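Cendier Tabletop Dropout Set

README, last edited 2023-05-24

What this is

Recordings from the two-arm table cell at Pornberg, collected while we were chasing an intermittent fault in the gripper feedback. The set holds 813 episodes. In 200 of them one of the grippers stopped reporting its position at some point during the run while the arm kept moving. The rest are normal episodes from the same period, kept so that the two can be compared.

If you want a clean set for training a policy, use the Jorkach release. This one is for people working on fault detection, or for anyone who has the same wiring and wonders why the jaws open late.

The fault

The controller asks each gripper for its jaw position on every cycle. When a reply is missing, the driver repeats the last good value. That was meant to cover a single lost packet. It had no upper limit, so a gripper that had gone silent looked like a gripper holding perfectly still. The longest stretch in the set is 3815 cycles.

During a dropout the arm joints still report correctly. Only the jaw value is stale. Commands to the jaws may or may not get through, and we have episodes of both kinds. In three of them the jaws closed further than commanded and the operator hit the stop. There were no injuries. One set of finger pads had to be replaced.

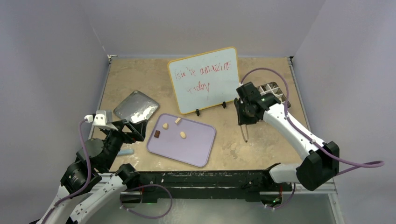

We first blamed the gripper firmware and lost most of a month to that. Swapping the two grippers left the fault on the same side. Swapping the cables moved it. The connector at the wrist end had a pin that lost contact when the wrist rolled past a certain angle under load — the spare cable from the same batch did it too, less often.

What was changed

The driver now raises an error after 3 missed replies and holds the arm in place. The cable has a strain relief at the wrist. Neither change was in place for any episode in this set.

Files

episodes/ has one folder per episode, with camera video, joint states, commands and the raw bus log.
labels.csv has start and end cycle for each dropout, and which side it was on.
notes.txt has operator remarks, unedited. Some are blank.
splits/ has the train and test lists. Episodes from one session are never divided between the two.

Known problems

Labels were made from the bus log, so they are exact for missing replies. They say nothing about whether the task itself went well.

Objects on the table were changed between sessions without a record. Don't use object layout as a session key.

Nearly all dropouts are on one side. A detector trained on this set can score well by ignoring the other arm. Report results per side.

Clocks on the video and the bus log drift apart in long episodes. Use sync.json in each folder to line them up.

Safety

Do not replay the recorded commands on hardware. The commands during a dropout were computed from stale jaw values, and on a healthy gripper they can close the jaws hard.

Maintenance

Maintained by Abdel Rahman. A second part, recorded with the new driver, is planned for August.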